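The mender of Prudlow

Thursday, August 25, 2022

Bleddyn Ifans was 52 when he learned to darn a sock. He had driven a delivery van for most of his working life, then hurt his back, and during the months at home he got through a box of old jumpers that had belonged to his father.

"They were good wool and they were full of holes," he says. "I wasn't going to throw them out and I wasn't going to wear them like that. So I borrowed a book from the library and got on with it."

Four years later he runs a mending business from the front room of his house in Prudlow. It has no sign outside. People find him through a card in the post office window or through somebody at work, and they leave things with him in carrier bags with their name on a piece of paper.

The room is small and very tidy. A sewing machine stands under the window, a second one sits on the floor with its cover on, and the threads are kept in old tobacco tins, sorted by colour. The radio is on low when I arrive and he leaves it on the whole time I am there.

Most of what comes in, he says, is trousers. Hems, zips, and the inside of the thigh where the cloth wears thin. After that it is coats with torn linings, then school uniform in a rush at the end of August. Knitwear is what he likes best and there is never enough of it.

"People are shy about jumpers. They think a moth hole is the end. They'll bring me a pair of jeans they paid next to nothing for, and then tell me they put a lovely cardigan in the bin."

He charges by the job and writes the prices on a sheet by the door. A plain hem is the cheapest. The dearest job he has done was a winter coat that needed a whole new lining, and it took him 17 hours. He charged £70 for it, and he knows that was too little.

"My daughter worked it out on her phone and wouldn't speak to me. But the lady had worn it to her own wedding, in November, over the dress. I'd said the price before I'd looked at the sleeves. You have to stick to what you said."

He now looks at the sleeves first.

I ask how he decides whether something is worth repairing. He tells me he rarely says no, but he will not patch cloth that has gone weak all over, as the patch only pulls a new hole beside it. He holds things up to the window and stretches them gently between his thumbs. If he can see daylight across a wide area, he hands the garment back and suggests cutting it up for something else.

Black clothes are a subject of their own. He does them in the morning and puts them away by three in the afternoon, even in summer.

"Black on black, you can't see your stitches. You're going by feel. I did a pair of black trousers one evening under the lamp and it looked perfect. Next day I took them outside and I'd caught the pocket shut."

The other trouble with black, he says, is that two blacks are hardly ever the same. One is a bit brown, another is a bit blue, and a thread that matches indoors can show up grey in the street. He keeps five black threads and tries each of them on an inside seam. For cotton that has been washed many times he often uses a dark charcoal, which sits better than a true black.

His advice for people at home is to lay a dark garment out on something pale before doing anything to it. A bed will do if the table is too small. Then go over it bit by bit, lifting the cloth and letting it fall, and put a pin in wherever something needs doing.

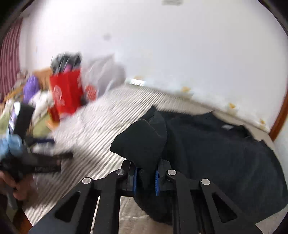 Black cloth against a striped sheet in white and grey.

He learned a good deal of this from Naomi Rotich, who worked as a tailor for many years and now teaches an evening class at the Hrynyshyn Hall. He went along for one term and stayed for three. She made him unpick his first zip so often that the tape frayed and he had to buy another.

"She was right every time," he says. "It was crooked. I thought I could get away with it."

I rang her afterwards and she remembered the zip. "Bleddyn was slow, and I mean that kindly," she told me. "The quick ones stop coming after a month. He would sit there with his glasses on the end of his nose and do it again."

He has been asked to take a class himself, on Saturday mornings, and has not decided. He does not like talking to a group. He might do it if the numbers were kept low and everyone brought their own mending, so that there was something to look at besides him.

There is also the question of his back. He can sit for an hour and then has to walk to the end of the road and home again, whatever the weather. Customers who call and get no answer are told, by a note on the door, to wait ten minutes.

Before I leave he asks about my jacket, which has had a loose button since the spring. He sews it on while I stand in the hall, winding the thread under the button to make a shank, and will not take any money for it. Then he tells me the other two are going as well.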